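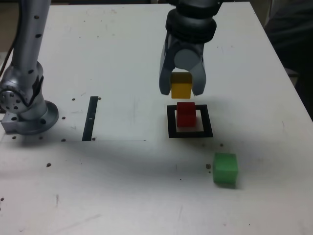
From: Ivana Cisternas
To: Members' list, Borkivlow Electronic Music Archive
Date: 14/10/2018
Subject: Re: Condition of the Zonduline master tapes and access to transfers

Dear members,

Thank you to those who wrote in after the last circular. Most of the questions received concern the same points, and they are set out well in the message from Yuzhen Shi, which I quote in full with permission before replying on behalf of the archive.

> From: Yuzhen Shi
> Subject: Condition of the Zonduline master tapes and access to transfers
>
> Dear Ms. Cisternas,
>
> I am writing as a member and as the person preparing the sleeve notes for the planned Trotomura reissue. The circular states that the Zonduline tapes "have been assessed and will be transferred in order of need." Could the archive please say what this means in practice?
>
> My particular concern is the reel that holds the long version of the title piece. The only copy I have been able to hear was made from the vinyl pressing, and it fades out well before the sequencer part changes key. If the full take survives, the notes will have to be rewritten, and I would much prefer to know that before they go to the designer.
>
> I would also like to ask:
>
> Whether the tapes will be transferred at the original speed only, or also at the corrected speed that Muchen Dong has argued for on this list.
>
> Whether members will be able to listen to the transfers before the label does.
>
> Whether the session sheets are to be scanned. The circular does not mention them.
>
> With thanks and regards,
> Yuzhen Shi

I will take these points in turn.

Order of transfer. The Zonduline deposit consists of 30 reels. Xiuying Han, our audio conservator, has examined all of them and has placed each in one of 2 groups. The first group shows signs of binder breakdown and must be treated before it can be played at all. The second is stable and may be played as it stands. "In order of need" was meant to say that the first group will be dealt with first, whatever music it contains. I accept that the wording in the circular was not clear, and it will be changed in the version kept on file.

The long version. The box for reel 14 is labeled with the title of the piece and the word "complete" in pencil. The reel itself belongs to the first group and has not been played. Until it has been treated, the archive cannot confirm what is on it. Members who have been collecting the group's records for many years will know that the boxes and their contents do not always agree – two of the reels already transferred held rehearsals that were not listed anywhere. I would therefore advise against changing the sleeve notes on the strength of the label alone. If the designer's schedule allows, please hold the paragraph in question open. Ms. Han expects to be able to report to this list on reel 14 in April.

Speed. Muchen Dong's case, for those who missed it, is that the recorder in the second studio ran slow, and that the pieces made there were mastered sharp as a result. The argument rests mainly on the pitch of the drum machine compared with other recordings of the same model. It is a careful piece of work and we have no wish to dismiss it. The archive's policy, however, is that the preservation transfer is made at the speed marked on the tape and is not altered. A corrected listening copy may be made from that file at any later date, and the label is free to ask for one. Should a test tone be found at the head of any reel, its measured pitch will be noted in the catalog entry, so that members can draw their own conclusions.

Access for members. The agreement signed with the depositors permits listening on the premises once a transfer has been checked and cataloged. It does not permit copies to leave the building, and it does not permit streaming. Members and the label are treated alike in this matter. Requests should be sent to Yutong Qin in the reading room, with the catalog number where it is known. Please note that headphones are supplied and that recording devices of any kind must be left at the desk, telephones included.

Session sheets. These will be scanned. They were left out of the circular in error. The folder contains patch diagrams for the modular system, track sheets, and several pages of handwritten timings which we believe relate to the live set and not to the album. The scans will be made in color, as the patch diagrams use different inks for audio and control signals and lose their sense in black and white.

Several members also asked about cost. The treatment and transfer of the full deposit was budgeted at 3000 dollars, and the quotation accepted from the outside laboratory came to 3085 dollars. The difference has been met from the general fund. No special appeal is planned, and the membership fee will not be affected.

A question was also raised as to whether the archive would consider taking the synthesizers themselves, should the family offer them. At present we are not able to do so. Instruments need regular service as well as storage, and the archive has neither the bench space nor the parts. We have given the family the names of other institutions and will tell this list if an arrangement is made – although the decision is of course theirs.

Finally, a request. The catalog entry for reel 22 lists an unnamed vocalist. Anyone who attended the sessions, or who holds letters or press material that may identify the singer, is asked to write to me directly and not to the list, as the depositors would like to contact the person concerned before any name is made public.

Replies on the other points may be sent to the list in the usual way. Please trim quoted text where possible.

Yours sincerely,

Ivana Cisternas
Head of Collections
Borkivlow Electronic Music Archive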